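Materials Notes: Cutlery Grades, Caddies and the Return Cycle

The canteen supply section of this newsletter usually deals with delivery schedules. For this issue the space goes to flatware, which accounts for more replacement orders from member sites than any other item on the list, and which is poorly understood even by the people who sign for it.

Most flatware sold to institutions is stamped from stainless steel sheet. The two numbers quoted in catalogs, such as 18/10 or 18/0, refer to the nominal percentages of chromium and nickel. Chromium gives the steel its resistance to rust by forming a thin oxide layer on the surface. Nickel improves resistance to acids and salt and gives a warmer luster. An 18/0 fork contains little or no nickel, costs less, and is attracted to a magnet. An 18/10 fork generally is not, although cold working at the neck and tines can leave a slight pull. Sites that use magnetic traps over the scrap bin should keep this in mind when choosing a grade, as the trap will catch the cheaper pattern and let most of the better one go by.

Knives are a separate matter. A blade needs to be hardened, and the grades used for forks and spoons will not harden by heat treatment. Table knives are therefore commonly made from a 13 percent chromium steel with more carbon in it. That steel takes an edge but pits more easily. When a site reports that its knives are rusting and its forks are not, the dishwasher is usually blamed first. The cause is more often the steel grade combined with a long wet stand between clearing and washing.

Gauge is the other figure worth reading. Light patterns bend at the neck, and a bent fork is almost always thrown away by the user or by the scraping station. The Zukcombe pattern, which many member sites bought when it was first listed, is a light gauge with a narrow neck. The Cevine pattern is heavier at the neck and tapers toward the bowl or tines. Both are 18/0 in forks and spoons. The two nest differently, and mixed stock will not stack evenly in a drawer insert. Sites changing over should withdraw the old pattern completely before putting out the new one.

Replacement orders

The replacement order form has been revised. Teaspoons may now be ordered in boxes of 200, and all other pieces in boxes of 1000 or in part boxes at the part-box rate. The old form allowed orders by the dozen, which the warehouse at Plekcombe then had to break out by hand. Forms carrying the earlier column headings will be accepted through the end of March and returned after that date.

Please enter the pattern name as well as the item code. The codes for Zukcombe and Cevine dessert spoons differ only in the last digit, and mistakes here have been frequent. A return caused by a wrong code is charged for carriage in both directions.

The last count across all sites recorded 672 pieces sent back as unusable. Bent necks made up the largest share, followed by pitted blades, followed by pieces damaged in waste disposal units. Pieces that were only stained were also sent back in some numbers. Staining does not make a piece unusable. Rainbow discoloration is a heat or mineral effect in the oxide layer and can be removed with a mild acid cleaner. Brown spots on forks and spoons are frequently iron carried over from another item in the load, such as a worn rack or a cheap can opener, and will wipe off with a non-scratch paste.

Caddies and drainage

Cutlery that has been washed correctly can still be spoiled in storage. Water held at the bottom of a closed container will concentrate whatever salts were left in it as it evaporates, and the tips of the pieces sit in that residue. A caddy should be open enough for air to move through it and should be emptied and washed on the same cycle as its contents.

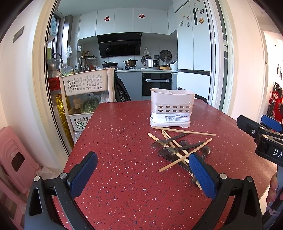

A two-compartment caddy in white plastic. Oval drainage holes run around the upper body.

Hole position matters more than hole count. Openings in the side walls allow moisture to leave as vapor, and they do little for standing water. Openings in the base let water out directly, but the caddy then needs a tray or a draining surface under it. Where a caddy has side openings only, load it with pieces that are already dry. Where it has base openings, it can be filled straight from the rinse, provided that it is left on a rack until dripping has stopped.

Plastic caddies are normally polypropylene, which tolerates commercial dishwasher temperatures. Polystyrene does not, and will craze and then split at the corners. The material code is molded into the base on most products. If there is no code, test one unit through several full cycles before buying more. Adhesive labels should come off before a caddy goes into service, as the paper breaks down in the wash and the fragments collect in the spray arms. Warm water and a little cooking oil will lift most adhesives. Solvents should be kept away from plastic.

Metal caddies last longer and are heavier to carry. They should be the same general class of steel as the cutlery or better. A plated wire basket with worn plating will leave rust marks on everything stored in it.

The Baidoo insert, listed in the last supplement, is a perforated cylinder that drops into a steel frame. It can go through the machine loaded, with handles down, and then be inverted into a second cylinder so that the handles face up for service. This removes one stage of handling. The cylinders are sold in pairs for that reason, and a site that buys an odd number will be one short at the transfer step.

Presoaking

A presoak is useful if it is short. The usual arrangement is a tub of warm water with a measured dose of presoak powder beside the clearing hatch. Cutlery left in the tub for more than 20 minutes begins to suffer, knives first. Several points should be checked:

Use a plastic or stainless tub. Aluminum tubs or foil in the bottom of the tub will react with some presoak products and will darken the steel.

Do not use chlorine bleach. Chloride attack is the most common cause of pitting, and it cannot be reversed.

Change the water between meal periods. Salt from food builds up in the tub just as it would from any other source.

Dissolve the powder before the cutlery goes in. Undissolved grains resting on a blade will mark it.

Silver plate should be soaked separately from stainless. The two metals in contact in a salt solution form a weak cell, and the plate will mark – sometimes within a single soak.

Machine loading

Forks and spoons should be mixed within a basket so that they do not nest. Nested spoons shield each other from the spray and come out with a film on the inner bowl. Knives may be kept apart. Baskets filled beyond two thirds will not rinse properly, whatever the makers claim for the pump.

Final rinse temperature should be read at the gauge with the machine running. A low rinse leaves the steel too cool to flash dry and the pieces come out wet, which then has to be made up with cloths or with standing time. Rinse aid dosing should be checked when the water supply changes or when the softener is regenerated. Excess rinse aid shows as a bluish streak and is often mistaken for detergent residue. Softener salt spilled inside the machine cabinet should be flushed out with an empty cycle before any cutlery is loaded.

Catalog supplement

The updated flatware and caddy supplement is dated 17/07/2000 and replaces all earlier sheets. It runs in the same order as the main catalog, with the knives moved to their own page and the steel grade printed beside each code. Sites holding the earlier binder should discard pages marked with the old warehouse address.

Stock of the Zukcombe table fork is limited to up to 2000 pieces and will not be renewed. Sites that intend to stay with the pattern should order now. Orders for Zukcombe will be filled in sequence of receipt, and part orders will not be held open. Cevine stock is not affected.

Sample packs of Cevine, one of each piece, may be borrowed from Plekcombe on the usual loan form. They should be returned clean and dry in the sleeve provided. Trays and drawer inserts will be covered in the next issue, along with the corrected part-box rates for serving pieces.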